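Equipment Planning Officer, Service Robotics (fixed term)

Position number 355
Closing date: Oct 31, 2022

Linik Accommodation Services invites applications for the position of Equipment Planning Officer. The appointee will prepare the budget and purchasing schedule for two-armed robots intended for room tidying across the organisation's 29 serviced residences. The position reports to Domnica Gavrilă, Manager, Capital Programme.

Duties
- Compare supplier quotations, including the current offers from Nikton and Devesus, and recommend a purchase or lease arrangement.
- Estimate whole-of-life costs, covering grippers, cables, servicing, freight and staff training.
- Prepare the capital submission for January.
- Visit residences to record floor coverings, furniture layout and the litter a unit must be able to pick up.

Selection criteria
Applicants must hold a relevant qualification in engineering, procurement or accounting, or have equivalent experience. Experience in writing tender specifications is essential. Familiarity with the Frade asset register is desirable.

The work to be costed
Collection of bottles and food packaging from a carpeted bedroom floor, between bed and sofa.
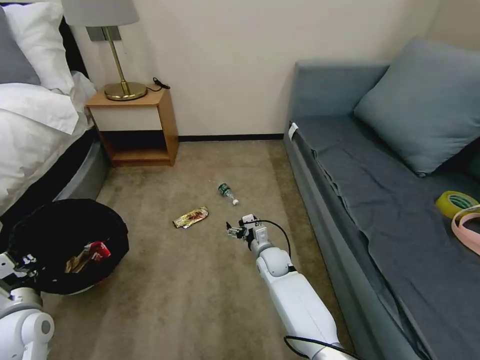
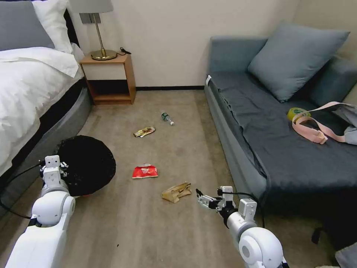
Conditions
The appointment is for 2 years, part time, with an allowance of $2520 per year for travel between residences. A current driver's licence is required.

How to apply
Applications should include a covering letter addressing the selection criteria, a résumé and the names of two referees. Enquiries may be directed to Ewan Katene, Recruitment. Please quote the position number in all correspondence.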